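Flistano Wall Departure Board Review

Posted in Commuting, Gear

I take the Garnico line into the city for work and change at Hajji. The trains on that line are not frequent outside the rush, and if I miss the one I want, the next is 40 minutes later. For a couple of years I checked the times on my phone while getting my shoes on, which works until the operator's app logs you out or decides to show you an ad for weekend fares first.

The Flistano is a small screen that hangs by the door and shows the next trains from one or more stations you choose. It costs $100. I bought mine in April with my own money and have used it every working day since.

What you get

The board itself, a power adapter with a long cord, a wall bracket, screws, and a stand in case you'd rather put it on a shelf. The manual is a single folded sheet. There is no battery, so it has to be near an outlet, and the outlet in my hallway is on the wrong side of the door. I ran the cord over the top of the frame with clips I already had. Flistano should put a few clips in the box at this price.

The bracket went up without any trouble. The board slides down onto it and sits flat against the wall. It doesn't click, so if you have kids or a dog that jumps, mount it high.

Setup

You plug it in, it makes its own Wi-Fi network, you join that with your phone and give it your home network password. This failed on the first try. It turned out fine on the second after I moved the phone off the 5 GHz network. The instructions don't mention that the board only uses 2.4 GHz, and they should.

After that you pick stations from a list. The list is alphabetical by operator and then by station, with no search box. If your station is on a big network you will scroll for a while. I found Garnico quickly enough, but Hajji is listed twice, once for the main line platforms and once for the branch, and the names are the same. I picked the wrong one and had a day of looking at trains that don't go where I work. If your interchange has separate platforms, check the destinations on the screen before you trust it.

You can set a walking time for each station. Trains you can't reach in that time are dimmed. I like this feature more than I expected to. I set mine to my normal pace, then added a little because of the crossing at the bottom of the hill. On most mornings I look at the top bright line and that is my train.

Accuracy

The board takes its times from the same feed the station screens use. When the operator posts a delay, it appears on the board within a minute. When the operator doesn't post a delay, the board doesn't know either. I have stood on the platform looking at a sign that said "on time" for a train that was nowhere near, and the board at home was saying the same thing.

Planned work is handled badly. The line was closed past Hajji for a weekend of track work this summer and replacement buses were running. The board showed a normal Saturday schedule until the evening before, then went to "No departures" with no explanation. The buses never appeared at all. The operator's own website had the notice up well in advance. I wrote to Flistano about this and got a reply the next day from Yến Huỳnh in support. She said bus replacements come through a separate feed that the board does not read yet, and that a firmware update was being tested. She didn't give a date, and I didn't push for one. As of now it still doesn't show buses.

Cancellations do work. The train gets a line through it and stays on the list until its departure time has passed. I'd prefer it moved to the bottom, as it takes up a row.

The screen

It shows four rows at the default text size and six at the small size. I can read the default from the kitchen. The small size is only good up close. Brightness adjusts to the room, and at night it drops low enough that it doesn't light up the hallway. You can also set hours when it goes fully dark. Mine switches off at 9 p.m. and comes on at 6 a.m.

There is some glare in late afternoon when the sun comes through the glass in the front door. Tilting it would help but the bracket doesn't tilt. On the stand it leans back slightly and the glare is gone.

Compared with the Willia

A neighbor has the Willia, which is cheaper and does much the same job. I borrowed it for a week. It has a search box for stations, so setup was quicker. It does not have the walking time setting, and the text is thinner and harder to read at a distance. It also lost its connection two times that week and had to be unplugged. The Flistano has dropped out once since I bought it, during a power cut, and came back without help.

If your trains run every few minutes you don't need either of them. If you drive to the station and parking is the part that makes you late, it won't help with that.

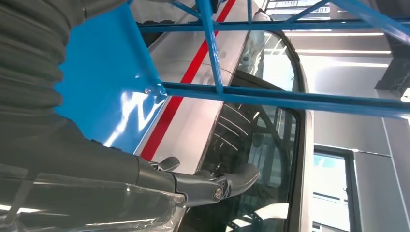
I'm keeping it. For someone on a line like mine, with one station and long gaps between trains, it's worth the money as it is. If you depend on replacement buses often, wait for the update. I'll add a note to this page when it comes out.

Update: a reader asked if it needs a subscription. It doesn't. There is a paid plan that adds a second home and email alerts, and I haven't tried it.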